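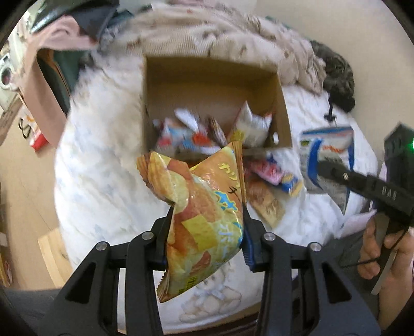 Home About Recipes Letters Archive Search

Snacks by Mail

Monday, February 14, 2022

My cousin Sumathi and I have been mailing each other food for almost 20 years. It started when she moved away for her first job and wrote me a sad little letter about the vending machine in her building, which had two working buttons, and both of them gave you pretzels. I sent her a shoebox that same week. I don't remember everything that went in it, but I know there was a bag of my mother's banana chips, because they arrived as banana crumbs and she ate them with a spoon and called to tell me so.

We have gotten better at it since then. Chips travel fine if you leave the air in the bag and don't let anything heavy sit on top of them. Chocolate goes out in January and February and then not again until fall (I learned that one in Karkham, where our mailbox faced south and turned everything into soup). Cookies should be the hard kind. And I always tuck in something that isn't food, even if it's only a clipping or a grocery list with a funny spelling on it, so there is still something left after the eating is over.

What I love most, though, is what the boxes do to a plain evening. I'll come home tired, thinking about laundry, and there's a package leaning on the door with her big loopy handwriting on it, and suddenly I'm nine years old at our grandmother's place in Lalora, waiting for Uncle Murali to get off the bus. He always had something in his coat pockets for us – toffees, usually, or peanuts in a twist of newspaper – and he made us guess which pocket. We were terrible guessers. He let us win anyway.

I've also become a person who reads wrappers. I can't help it! A snack from somewhere else is like a very small postcard. Half the time I can't read a word of it, so I go by the colors and the pictures and take my chances, and I've been surprised by seaweed more than once. My husband waits for me to go first. 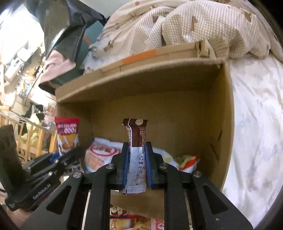
A snack bar, brown at one end and white at the other.

I do feel strongly about not eating everything the first night. My rule is one thing a day, with tea, sitting down. Sumathi thinks this is ridiculous and finishes hers before she's thrown out the packing paper. She once got through 13 packets of sesame brittle in a weekend and then asked me, very sweetly, whether I had any more.

Her next box is half packed on my dining table. I still need the lime pickle and some of those ginger candies she likes, and I have to find my good tape, which I think I lent to the neighbors at Christmas. If any of you have a way of mailing pickle that doesn't involve five plastic bags and a prayer, please leave me a comment. I'd be so glad to hear it.

Recent Posts
The Bus to Annamalai
Five Soups for a Cold Week
My Grandmother's Tea Tin
Moving Day in Kilov
Letters I Never Mailed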